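Planning a budget for a two-arm assembly bench: what have we left out?

Asked by Fenna De Haan

I am responsible for preparing the equipment request for a teaching and research laboratory at a technical college. The request covers a bench with two arms and articulated hands, to be used for insertion work with pegs, cylinders and slotted plates. The photographs show the type of work that the bench must support.
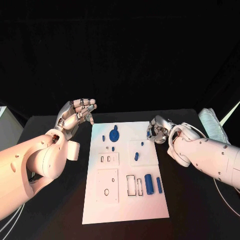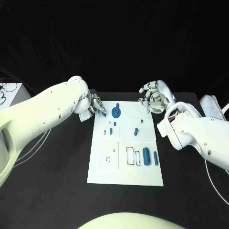

Two-handed work at the task board, with blue parts and white plates.

The arms and hands have been quoted separately and are not in question. My difficulty lies with the remainder. I have been allotted 1,967 euros for what our finance office calls "bench consumables and fittings", and this must last until the following October. I should be grateful for advice on the following points.

Is it better to purchase task boards ready made, or to have them produced in our own workshop? How many spare sets of small parts should be ordered at the outset? Are there recurring costs which are commonly omitted from a first request?

One supplier, Zurnwood, has offered a board with a full set of parts for 716 euros, delivery included. I have no basis on which to judge whether this is reasonable.

Answer by Roel Kuipers (accepted)

The answer to your first question depends on whether your results are to be compared with those of another laboratory. If they are, purchase one board and keep it as the reference. Further boards may be made in your workshop from its measurements, provided that somebody checks the slots and holes before each copy is put into use. A slot that is slightly too tight will spoil weeks of trials, and the fault will be looked for in the software first.

As to the price, 716 euros would be acceptable to me for a single reference board if the supplier provides drawings with tolerances. Without drawings I would decline. Please ask also whether the small pegs can be ordered individually. Some suppliers sell only the complete set, and it is always the smallest pieces that are lost.

I would order 3 sets of parts. One is in use, one is kept at the bench, and the last is locked away.

The items most often omitted from first requests, in my experience:

Replacement fingertips or finger covers for the hands. Obtain a price before you sign for the hands themselves.
Cable guides and ties. Cables lying across the table will in time be caught by a forearm.
A plain dark backdrop and a matt table covering, if cameras are to be used.
Fixings to hold the board in position. A board which moves between trials makes the records difficult to use.
Delivery and customs charges on spares, which in our case were not covered by the original purchase order.

I would also advise leaving a portion of the sum uncommitted. Our own bench required 14 separate small purchases in its first year, few of which had been foreseen.

Answer by Driss Abdelaziz

I agree with most of the above, but not with regard to the workshop. If your technicians charge their hours internally, a copied board may cost more than a purchased one. Kindly obtain an internal quotation before deciding. Please confirm too that the service contract covers the hands as well as the arms. Ours covered the arms only, and the matter was not noticed until a finger joint had to be returned.

Answer by Oskari Toivonen

We purchased from Gilex. The parts were satisfactory. Delivery was slow.

Comment by Fenna De Haan, 2024-12-13

My thanks to all. Zurnwood has agreed to supply drawings, and single pegs may be ordered in bags. I have moved the finger covers to the main request, under the same heading as the hands. The question of the internal workshop rate has been passed to our finance office and I await a reply.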